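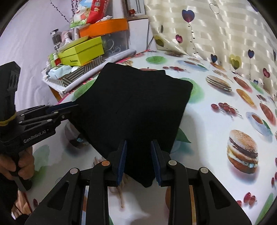 Mostcombe Repair and Reuse – progress report, 20 Jul 2023

Hi Hanne,

You asked for something short this time, so I'll try! The school uniform swap is going far better than I dared hope back in February. We've passed on 1,321 items so far, mostly jumpers and PE kit, and the Veltstead families have started coming over on the bus as well (two primaries and the big secondary, which has a very particular blazer).

Money first. We've spent over 400 pounds of the equipment budget, nearly all of it on rails and a second-hand sewing machine. Sille Steinarsdóttir runs the mending evenings and has 9 regulars now. She'd like to add a zip session before September – zips are what we turn away most, and it pains her every time.

The bit that's behind is Ristel. The hall there wanted a longer booking than we could commit to, so I've held that part of the grant back and would love to talk about using it for a pop-up at the library instead. Would you be all right with that? I'd need an answer before we print the leaflets.

Still to do: winter coats (we have hardly any above age 11), a proper label system for sizes, and my receipts, which are in a shoebox but all there. I'll scan them and send them over with the next claim form.

All the best, and do come and see us!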